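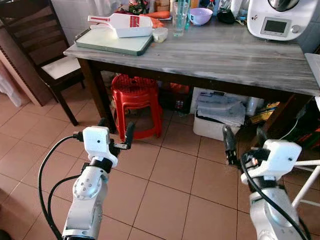
Both arms at the dining table, with the cutting board and the slicer on the tabletop.

Progress report to Mustonen, December
Project Ulero — kitchen work with two arms
Prepared by Teodor Bednarek, Fasten

1. Summary
In this period we had one fault that stopped the right arm in the middle of a task. No person was hurt and nothing on the table was broken. We lost 12 working days, and for this reason the vegetable task is behind the plan. The other tasks are on schedule.

2. What happened
The right arm was moving toward the slicer when its gripper stopped answering commands. The arm itself continued to move for two seconds with the gripper half closed, until the operator pressed the stop button. According to our safety plan the arm must stop at the same moment as the gripper. It did not, and we consider this the more serious part of the event.

3. Cause
We found two causes. The gripper cable goes around the wrist, and after some 90 hours of use one wire inside it was broken near the connector. From outside the cable looked good. The second cause was in our own software: the signal "gripper lost" was written to the log but was not sent to the arm controller. I approved this version myself and I should have noticed it.

4. What we have done
The cable on the right arm is replaced. On the left arm we measured the cable and found no damage, but we will change it also. The controller now stops both arms when either gripper is lost. We pulled out the connector on purpose 16 times, and each time both arms stopped. Until the new cable guides from Ballside arrive, we work at half speed and the blade of the slicer stays covered between trials.

5. Request
We ask to move the date of the vegetable task by one month. We do not ask for additional money — the cables and guides are paid from the repair budget.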